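Reading time: 2 minutes

Arkelico gripper kit: our robotics club's verdict

We bought this with what was left of the August fund and I've been itching to write it up. Short version – I love it! Our club at Skullholm is mostly beginners, and we're working towards the household round of the Trutholm competition, where the arm has to deal with ordinary kitchen kit: doors, buttons, that sort of thing.

The box has 36 parts in it and the booklet runs to 17 pages. Booker and Sarahí built the whole thing in one evening (with a break for crisps), and the only swearing was over the cable clips, which are fiddly and too stiff for cold fingers. The screws bite nicely and nothing has rattled loose on us yet.

What really won me over is the wrist camera. You get the gripper and the job in the same view, so the younger ones can see for themselves why they've missed a button, and they go straight back and have another go. Lovely to watch!

Grumbles? The software wants 400 MB of updates before it'll do a thing, so do that at home if your club's wifi is like ours. And at £424 it isn't pocket money – we had to think hard about it.

Microwave practice is where we've got to now, and it's a cracking task for a club, with a door to deal with and small buttons down the side. 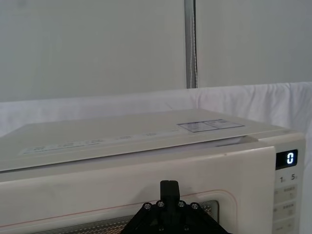 We're going to try slower approach speeds next and then let the Thursday lot loose on it. Four and a half stars from me, and the missing half is for those clips.

Comments

Marcus Achterberg: Warm the clips in your hands first, they go on much easier.

Tamsin Brannigan: Does it come with spare fingers? Ours is a rough crowd.

Deividas Urbonaitė: One spare in our box, Tamsin.

Contact us | © Skullholm Robotics Club | Back to top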